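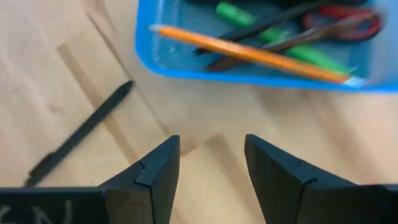 2 min read

My aunt's kitchen table and the price of keeping it

I inherited a table in June, and I've talked about little else since (sorry, everyone). It came from my aunt's house in Givholm, it seats eleven if you're friendly, and moving it cost me 400 euros, which is more than she paid for it!

Maëlys Tessier, who restores furniture in Chauvin, told me to leave the surface alone for a year. "Eat on it first," she said, and went back to her sanding. I'd already bought the oil, of course.

So we eat on it. My neighbour Raphaël Gautier brings his own chair – mine wobble – and we argue about whether the old scratches should go. He says yes. I'm still saying no, though I did try a bit of wax on the underside last night, just to see.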